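Teaching by hand vs. teleop for board handling: what are you all doing?
Forum > Robot Arms > Teaching and Demonstration
Page 1 of 1

mgosselin
July 26, 2025

Hi all, Mervin here, longtime reader and not much of a poster. I'm trying to teach our arm to pick a circuit board off the bench and set it into a fixture. I've been doing it by hand so far, meaning I put the arm in free-drive, grab it near the wrist and walk it through the whole thing while it records. Five demos gets me something that sort of works if the board is exactly where I left it. Move it a little and the arm goes right to where the board used to be, very confidently!

My coworker Hanane wants to switch to remote control with a leader arm. I'm not against it but I like feeling the thing in my hands, and we'd have to talk the boss into buying more stuff. Anybody here done both on the same job?

yayra_t

Both, yes. Go with the leader arm. When you push the arm around by hand, your own hand and sleeve are all over the wrist camera, and then at run time there's no hand and the policy has no idea what it's looking at. I lost most of December to that at Truslow before I figured it out.

My other gripe with hand guiding is that you move way too fast without noticing. You sweep across the bench because it feels natural, and half your wrist footage is streaks. 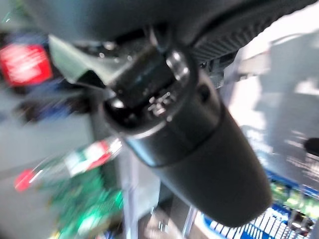 With a leader arm I slow down on the approach, stop just above the part, then go in. I count to two in my head at the stop. Sounds silly, but my demos got a lot more alike once I started doing it.

jaanus_lill

Going to disagree with Yayra on part of this. Speed is a habit and you can fix it with either method. I've seen people whip a leader arm around like they were swatting flies. And hand guiding gives you something you don't get with a cheap leader arm, which is feel. When a board edge catches on the side of a fixture I want to know it right then in my fingers, and most of the remote setups I've used have zero force feedback.

For the hand-in-the-picture problem you can guide once by hand, save the joint path, then play it back with nobody touching the arm and record the cameras on the playback. Takes twice as long per demo, sure. But the pictures are clean.

yayra_t

Playback is fine until the part shifts. Then you're recording a clean video of a miss, and somebody has to go through and throw those out. Ask me how I know.

jaanus_lill

So bolt the fixture down? I don't mean the board, I mean the fixture. You need it bolted for Mervin's job anyway.

iman.radwan

Jumping in because we do almost this exact job at Prasia. We ended up with a mix. Leader arm for the reach and the pick, and hand guiding for working out the last bit of the insertion, which we then run as a plain scripted move. I know some people think that's cheating. I don't care, it seats the boards.

Mervin, two things I'd check before spending any money:

Look at your wrist video at normal speed and then one frame at a time. If you can't make out the board edge in the frames right before the grasp, the policy can't either. Shorten the exposure, add light, slow down, in whatever order is easiest for you.

And move the board between demos! If it starts in the same spot every time, of course the arm goes to the same spot. We shift and turn ours a bit every single time. We have 1715 demos saved by now and the early ones with the board in one place are close to useless, so I'd toss your first batch and start over.

mgosselin

Ouch, but okay. I just went back through my video one frame at a time and yeah, I'm in a hurry on basically every approach. I also never moved the board on purpose. I thought I was being careful by putting it back on my tape marks, haha.

Jaanus, on the playback thing, do you replay at the speed you recorded or slower?

jaanus_lill

Slower, roughly half. Make sure your timestamps come from the replay and not from the original pass or the camera and joint data won't line up. That one bit me pretty hard.

hanane_h

Hi, I'm the coworker. For the record I still want the leader arm. But we'll try Iman's way first, with the board moved every time, and we'll post what we get.

yayra_t

Post the bad runs too please, those are the ones I learn from.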